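Camier handheld gripper kit: a review after one season of laundry work

I bought the Camier kit in March for a small project that needed examples of a person handling clothes. The goal was a set of demonstrations good enough to train a folding policy, recorded in real homes by people who are not engineers. I have now used the kit enough to say what it does well and what I would want changed before buying more.

The kit comes as a pair of handheld grippers, a camera for each, a charging dock, two spare sets of finger pads and a padded bag. You squeeze a trigger and the jaws close. Video, jaw width and hand motion are saved together, and when you let go of the record button the take is closed and numbered. There is no arm involved at this stage. The person doing the chore is the arm.

Setup

The printed guide is short and mostly correct. It took me 30 minutes to get from the box to a first recording, and part of that was a firmware update the guide does not mention. Calibration means opening and closing each gripper fully and then moving it slowly in front of a printed board. If you skip the board, the software will still let you record, and you will find out later that the motion track drifts. I lost a full afternoon of takes that way. A warning on the screen would have saved it.

Pairing left and right was easy. Once paired they stay paired, even after the batteries have been out.

In use

The grip is comfortable for a short task and tiring for a long one. The weight sits too far forward, so your wrist does the work of holding the jaws level. Afonso Barros did most of our two-handed recording and he settled on 7 takes before putting the grippers down for a rest. I have smaller hands and needed a break sooner than he did. A strap over the back of the hand would help.

The pads are better than I expected. On cotton shirts and towels they hold well with light pressure, and you can pinch a single layer if you come in at a low angle. Sheets are fine too. Knitwear is slower, and thin synthetic linings slide unless you squeeze hard.

Padded outerwear is where you learn what the kit is made of. A quilted coat takes up a lot of room on a bed, it springs back when you press it, and the sleeves do not stay where you put them. To fold one in you have to catch the sleeve near the cuff, carry it across the body and hold it down with one gripper while you let go with the other.

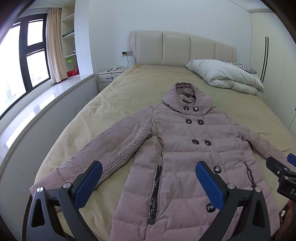 The trigger is what makes that last part hard. It has a dead zone at the start of its travel, and with thick fabric you can't feel whether the jaws have let go or only relaxed a little. The usual result is that you lift your hand and the sleeve comes back with it. I kept those takes and labeled them as failed releases. They are useful to have, though I would like to be choosing when to record them.

Zipper pulls and buttons are a separate matter. The jaws are too broad for fine work on hardware, and I stopped asking people to try. We do up coats by hand before a take, or leave them as they are and note it.

The view from the gripper is wide enough to show both fingers and most of the garment, which is what you want for training. Daylight rooms look best. In the evening the exposure hunts when you swing toward a lamp, and there is no way to lock it from the gripper itself. You have to go into the menu on the laptop.

Software

The recorder is called Guvumeck and it comes with the kit. It is plain and it does not crash. You type in a task name, pick a home from a list and start. Takes can be marked good or bad from the gripper with a double squeeze, and this is the feature I would miss most if I changed to something else.

Review is weaker. You can play one take at a time, but you can't put two side by side, and there is no search by label. Yavuz Aydoğan, who trains the model on our side, exports everything and sorts it with his own scripts. He has 1,734 takes from this kit so far and threw out 56 for bad tracking. I think most of those go back to the calibration problem I described.

Export is quick over a cable. Over wireless I would not bother.

Compared with the Lam

Before this we borrowed a Lam gripper for two weeks. It is lighter and the trigger is nicer, with a clear stop at both ends. It also has narrower fingers, which makes small items easier and big ones worse. We gave it back because it was sold as a single unit and syncing two of them was left to the buyer. For folding, you need both hands, so that decided it.

Wear and parts

One pad has started to peel at the top corner. The spares go on with two screws and line up without trouble. A joint pin on the left gripper developed a faint click in the second month. It has not affected the data as far as we can tell. Tastent, the shop we bought from, offered to swap the whole gripper, but that would have meant a week without a pair, so I kept it.

Battery life is fine for a morning. Charge over lunch if you plan to go on – the dock only takes one gripper at a time, which is a strange choice for a kit sold in pairs.

Who should buy it

If you need two-handed household demonstrations and have someone who can write a few scripts, the Camier is a reasonable buy. If your tasks are mostly small objects, try the Lam first. I plan to order a second Camier pair for the next set of homes, along with a third-party dock.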